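What Is a Charity?

A charity is a group set up to help people, animals or places. It does not keep a profit. Money left over at the end of the year goes back into the work.

Most charities get money in two ways: gifts and grants. A gift comes from a person. A grant comes from a government or a foundation — a group that holds money in order to give it away.

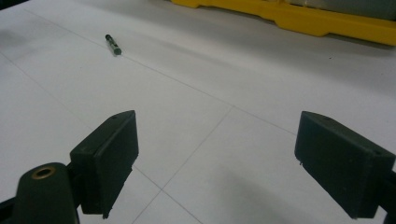
Each gift is written down in a record called a ledger. Suppose the Wirkitz Food Fund receives $1,605 in December. The ledger shows the date, the amount and what the money is for. If a giver says "for school lunches," it must be spent on school lunches.

Word to know
Donor: a person or group that gives money, goods or time.

Text by Orysia Zhuravel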